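Hand-held grippers taught a robot to sort vegetables. How well is another matter

July 17, 2026
By Aidan Breathnach
41 shares | 7 comments

A robotics team at Trivach says it can teach a robot arm to pick and place vegetables without anyone ever touching the robot during training. People do the job themselves, holding a gripper like the one the robot will later use, and the software learns from the recordings.

The company put out a short report on the method in June, together with footage from the sessions. The headline number is a good one. After training, the arm is said to have completed 7 of 8 test picks. That sounds close to finished. Eight picks is also a very small test, and the report gives no reason for stopping there.

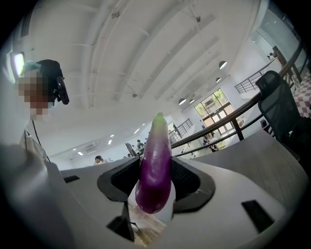 Trivach's case rests mostly on cost. Renting time on a robot arm is expensive, and steering one by remote control is slow and tiring for the person doing it. A hand-held gripper can go anywhere a person can. The sessions were held on the upper level of a large open hall, and in the footage a glossy purple eggplant is held upright between two black finger pads while the person behind it wears a head-mounted device with a thin cable hanging down. The team says the gripper records what the fingers are doing and the headgear adds a wider view of the task. Both streams go into the training.

None of that is new in itself. Other groups have been recording human hands and hand-held tools for years. What Trivach claims to add is a way of throwing out bad recordings before training starts. A small program scores each attempt and drops the ones where the hand wavers, backs up or lets go too early. According to the report, this let the team train on 30 minutes of recordings for each vegetable and still get a usable result.

"People assume more data is always better," said Florian Rey, who leads the project. "We found that a careless half hour can undo a careful one."

That may well be true. The report doesn't really show it. There is a chart comparing training with and without the filter, but the two versions were tested on different days with different produce, and the gap between them is a single pick. Anyone who has bought vegetables knows that one batch is not like the next – some are firm, some are bent, some have soft spots. A gap that small could come from the shopping.

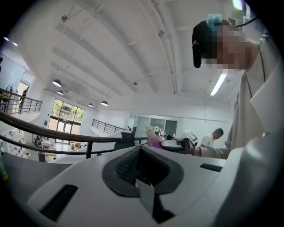
What the report leaves out

The test arm was a Kleinschmidt model fitted with fingers matching the hand-held version. The report says little about how it was set up. It doesn't say how far the vegetables were moved between attempts, or whether the lighting was changed. It doesn't say if a person was allowed to reset things after a near miss. These are ordinary questions and they make a large difference to the score.

There is also the matter of who did the recording. Trivach used 3 people, all of them on its own staff and all of them trained on the tool beforehand. The company's pitch to customers is that ordinary warehouse workers could do this with hardly any practice. Maybe so, but the people in the test were not ordinary warehouse workers.

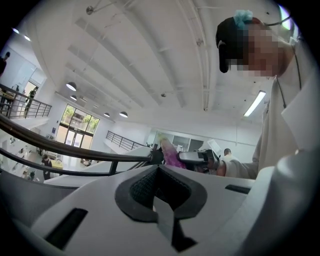
Rey did not dispute this when asked. He said a second round is planned with Cimamico, a produce packer, using its own line staff. He would not give a start date, and he would not say how many test picks there will be this time.

Damage is the other gap. A pick counts as a success if the vegetable ends up in the right bin. Nothing was checked for bruising afterward, and a packer would care about that at least as much as speed. Rey said the finger pads are soft enough that he doesn't expect a problem. He had no figures to offer.

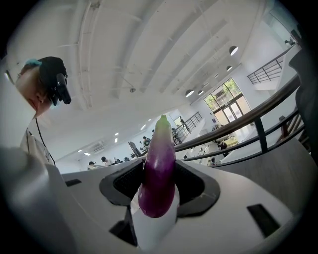 Trivach has said it will share the filter program with other research groups, though the recordings themselves will stay private. That makes the result hard to repeat. A team with the same program and a different set of recordings could get a very different score, and there would be no simple way to tell whether the program or the recordings were to blame.

Vilitz, which sells a rival hand-held system, said it had read the report and would wait for the second round before commenting.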